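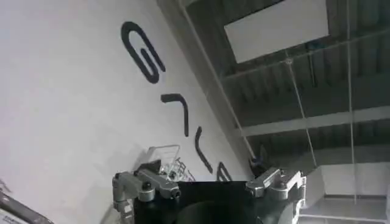
Chapter 7. Working Beside the Machine

Previous - Contents - Next - Glossary

When the Adus parts plant at Skeltthorpe installed its first gripper arms, it employed 257 people. Most had spent their shifts lifting parts by hand. Within a year, many of those jobs had become jobs of checking, setting up and clearing faults.

This chapter studies that change. Section 7.1 describes how tasks were divided between workers and machines. Section 7.2 follows the retraining program run by Lahtinen, the supplier - a program of 592 hours, much of it held on the night shift. Section 7.3 considers pay, job titles and the right of an operator to stop the line.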